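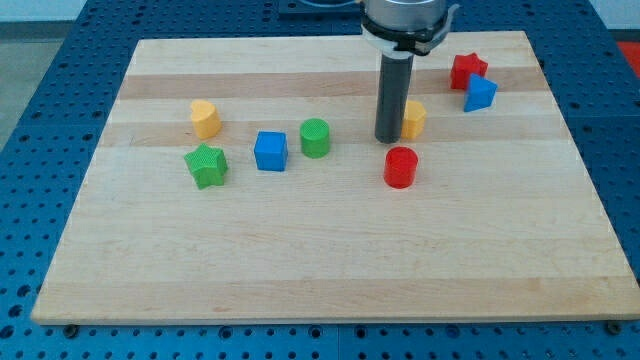

The arm over the maple board in the Dridby workshop, with hearts, stars, cylinders, a cube and a triangle block.

Leif Bundgaard asks me to wait with my questions until he has finished the episode. He holds a small controller in both hands and moves his thumbs very little. It takes less than a minute. Then he presses a button, writes one word in a notebook and turns his chair to me.

"Now I can talk," he says. "When I talk and drive at the same time, the data becomes bad. I have tested this."

Bundgaard has worked since April for Dridby, a small company that teaches robot arms to move objects on a table. His work is to give the examples. He drives the arm by hand, the computer records the camera and the motion together, and later a model is trained to do the same from the camera alone. The project has the internal name Rarkness, and when I ask where the name comes from he only shrugs.

The objects are plastic blocks in four colors: red, blue, green and yellow. The tool on the arm is a simple gray rod, pointing down. It has no fingers that close, so everything must be done by pushing.

"People are a little disappointed when they see it," Bundgaard says. "They want to see a hand. But pushing is difficult enough. If you push a cube not exactly in the middle, it turns. If you push a star, it depends on which point you touch. The cylinder goes away from you to the side. A person corrects this without thinking, and that correcting is what we want to record."

Each episode begins with a sentence, for example "move the green star to the blue cube" or "separate the two hearts." The sentences were written by Gwenaël Gautier, who leads the project and who joins us after some time with a cup of tea. She came to Dridby from Langlois, where she worked on speech data for call centers.

I ask her how many episodes they have now.

"We have 1,441 recorded," she says. "But I do not like this number, because it is the one everybody asks for. 623 of them we have checked from start to end and accepted. The others are waiting, or they will be thrown away."

What makes an episode bad? Gautier gives the answer quickly, as a person who has explained it many times. The sentence and the action do not agree. The driver stops for a long time in the middle. Or the driver is too good.

I ask her to explain the last one.

"In the first weeks Leif was very careful," she says. "He made a beautiful straight push every time. The model learned from this, and it was also beautiful, until the block turned a little. Then it had no idea, for it had never seen a block in a wrong position. It continued to push in the air beside it."

Bundgaard nods. "So now I make mistakes with intention. I push the block too far and bring it back. I come to it from a stupid side. At first it felt like doing my work badly."

The start positions are also a subject of discussion between the two. Gautier would like them to be random, drawn by the computer and laid out from a printed sheet. Bundgaard prefers to throw the blocks a little with the hand and leave them as they land. They tried the printed sheets for a batch of 74 episodes, and he found it so slow that he was tired before the recording began.

"He says the hand is random," says Gautier. "The hand is not random. I looked at his starts and he likes to leave the near side of the board free."

"It is true," he says. "I want space to work."

They have agreed that she arranges the blocks in the morning and he does it after lunch. Neither of them is fully content with this, but the starts have become more different from each other.

Having two blocks of one shape brings its own problem. If the sentence says "the heart" and there are two yellow ones, the driver must choose, and the model will see a choice without a reason for it. Gautier has rewritten many sentences to say "the heart on the left" or "the heart closest to the red cylinder." Some she has left as they were. In the end people will speak to the machine in this unclear way, she says, and she wants to see what it does.

I ask if I can try. Bundgaard gives me the controller and reads my sentence aloud: bring the blue triangle to the green cylinder. The rod goes down faster than I expect, and I lift it again in fear for the wood. On the second attempt I touch the triangle and it turns around its corner, away from me. I follow it for a while. The cylinder I never reach.

"Do you delete this one?" I ask.

Gautier looks at the recording on her screen and moves it backward and forward. She thinks the middle part may be useful, where I chase the block along the board. The end she will cut.

Later this year the team will repeat a part of the work at their second site in Zernport, with another arm and other drivers. Bundgaard will travel there to teach them. He has started to write instructions, and until now he has two pages, most of it concerning how to sit.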